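# Review: Bimirari practice suite, seen at the Bovton open day

Bovton opened its training rooms to the public in May, and most of the day was given over to Bimirari, a simulation suite for people who want to teach robot arms to do household jobs. I went along because the small college where I teach evening classes is thinking of buying something of the sort. We have one real arm and a long list of students who want time on it, so a decent simulator would help. What follows is based on a morning of demonstrations, an hour at the keyboard myself, and the price list I was handed at the door.

## What it is

Bimirari runs on an ordinary desktop machine with a good graphics card. You choose a room, choose an arm, choose a task, and then either drive the arm yourself or let a trained controller have a go. Everything you do can be recorded and played back. The kitchen rooms are the main attraction, and the version on show came with 38 tasks, nearly all of them to do with picking up, moving or stacking ordinary things.

There are two ways of driving. One is a keyboard and mouse, which is slow but fine for learning. The other is the Vokier hand controller, sold separately, which you hold in the air and move as you would like the gripper to move. Bovton had eight desks set up, four of each sort, and there was a queue for the Vokier desks all morning.

## The demonstration

The main talk was given by Nghĩa Hứa, who looks after training at Bovton and has clearly done this many times. He started with a task that failed. The arm came down on a mug at the wrong angle, pushed it over, and he left it lying there while he explained how to find the fault in the recording. I thought this was a sensible way to begin. Most demonstrations I have sat through show the good run first and never get round to the bad ones.

He then went through the replay tool, and for me it was the best part of the package. You can step back and forth through a run, mark a moment, and write a note against it. You can also change the viewpoint at any time, so if the gripper is hiding what you want to see you move round to the other side. Students who have only ever stood behind a real arm with a safety line on the floor will get a lot from that.

The trained controller was shown on a few of the kitchen jobs. Nghĩa Hứa gave a figure of 710 recorded runs used to train the one we were watching, and said that a class could collect that many in a term if the desks were kept busy. I would take the second part of that with some caution. My own runs took several minutes each and I threw half of them away.

Questions went on for a good while. Somebody asked whether a controller trained only in the simulator would work on a real arm, and the answer was a fair one: sometimes, with a lot of extra work, and not on the first day. Somebody else wanted to know about soft things such as cloths and sponges. Those are not in the current version.

## Using it

Setting up was quick. The desk I was given had the software already loaded, so I can't speak for the installation, but choosing a room and getting the arm moving took very little time. The menus are plain and the words in them are sensible. The camera control is on the right mouse button and the arm is on the left, and I mixed them up often enough to be annoyed by it. There is no way to swap them.

Closing the gripper is a single key. Judging how far down to go before you press it is harder than you would think, mostly because depth is difficult to read on a flat screen. A shadow marker can be switched on to help — a small grey dot on the surface below the fingers — and I would leave it on for beginners. It is off when you start the program, and the setting is buried two menus down.

Thin rims are the real test. With a block or a tin you can be a little out and still pick it up. With a cup held from the top you have to get one finger either side of the rim, and if you come down crooked the whole thing tips. I managed it on the fourth try with the keyboard. With the Vokier controller I did it on the second, though my hand was shaking and the gripper shook with it. There is a smoothing setting for this, and the staff turned it up for me when I asked. 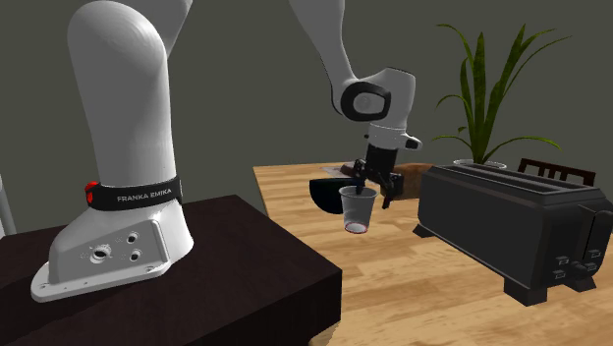

*Cup task in the Bimirari kitchen: the Franka Emika arm with its gripper closed on the rim of a clear cup, just above the table.*

The rooms look good enough. Surfaces have a bit of shine, clear plastic looks like clear plastic, and there is enough clutter on the table to make you plan your route. I would have liked more control over where things are placed. You can shuffle them at random or load a saved layout, but you can't simply drag the toaster to the other end of the table. A layout editor is said to be on its way, with no date given.

The physics is mostly believable. I dropped a bowl from a height and it bounced once more than I expected, then settled. Pushing one object with another works well. Twice the gripper sank slightly into the table before stopping, and on a real arm that would have meant a loud noise and a form to fill in. A warning sound would be useful there.

## Compared with Kuroda

We have had a trial copy of the Kuroda simulator at the college since the autumn, so I can compare the two a little. Kuroda is faster and has a better timing display, and it is stronger on factory work such as sorting parts on a belt. Its household rooms are bare and its replay tool is poor. For teaching people how an arm thinks about a messy table, I would pick Bimirari. For a course on production lines I would stay with Kuroda.

## Cost and support

The classroom licence is £233 per desk for a year, and the Vokier controller is extra. Support is by email, with a telephone line for colleges that take the larger package. A printed handbook comes with each licence. I looked through a copy during lunch and it is clear, with decent diagrams, though the chapter on exporting recordings stops short of saying which file types you get. I asked at the desk and was promised a list.

## Would I buy it

Yes, for a small group, and with the keyboard only for the first term. I have put in a request for four desks and one Vokier controller to share. The mouse buttons and the hidden marker setting are irritations, and the lack of a layout editor will matter more once students have worked through the supplied tasks. The replay tool is what I would be paying for.

Anyone going to a later open day should book a desk in advance and get there before ten.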